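# Two-arm bench rig loses grip on thin wire rings when the second arm joins in

**Ustyna Skoryk**

I am writing with regard to a two-arm manipulation rig assembled in our shared workshop. The arms are mounted on a common table, and each carries a parallel gripper with black fingers and soft pads. The control software is Larkutano, running on a single desktop computer.

The present task is chain handling. One arm is to take hold of a link, lift it, and present it so that the other arm can grasp a link farther along. The first grasp is usually acceptable. The difficulty begins when the second arm descends: within 2 seconds the held link rotates between the fingertips and slips free. I have lowered the closing speed and raised the holding force, without a lasting improvement.
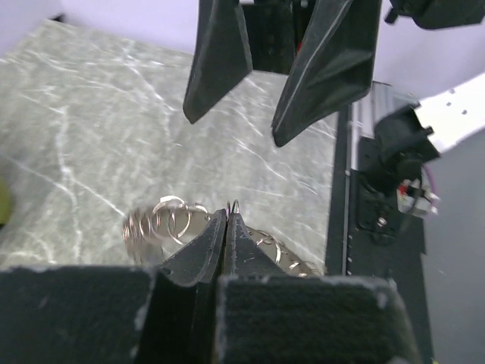
Grip force is currently set at level 5 in the software, and I am reluctant to go higher because the thinner rings deform. The finger pads give good results on blocks and cloth. With the chain, however, only the extreme tips are in contact, and they close on a pair of thin wire loops with a small gap remaining, while the rest of the chain lies in a loose coil on the table. I would be grateful for advice on whether the fingertips should be changed, or whether the fault lies in the way the two arms are coordinated.

---

**Américo Bragança**

Both matters deserve attention, but I would begin with the fingertips. A soft pad is suited to broad surfaces. A round wire held between two flat faces touches each along a line, and it will turn under a very small load. The following changes are suggested:

- Cut a shallow V-groove across one fingertip only, and leave the opposite tip flat.
- Line the groove with a thin strip of silicone, glued and left overnight.
- Return the force setting to a moderate level before testing. A grooved tip needs less force than a flat one.

Please also examine what the chain is doing on the table. Your tips are holding two loops together, and these can slide against each other even when the outer faces are secure. Spreading the chain in a single line before the grasp should allow the arm to take one link at a time - this alone may change your results considerably.

As to coordination, the second arm should not pull at the moment of contact. Have it close, wait, and then move with reduced stiffness. If both arms hold position firmly, any small error in calibration is passed directly into the chain. I would repeat the hand-over 3 times with the second arm closing on nothing. If the link still slips, the cause is vibration or the first grasp, and calibration can be set aside for the time being.

---

**Ragnvald Öberg**

We had slipping as well and replaced the pads with Sirnero ones. It was better afterward. I do not recall which hardness was ordered.

---

**Linnea Amundsen**

I agree with the groove. One caution: if the fingertips are printed, orient the part so that the layers do not run across the narrow end. Ours broke at that point in January. Please check the cables near the arm mounts for slack as well, as a tight cable can pull the wrist slightly during the descent.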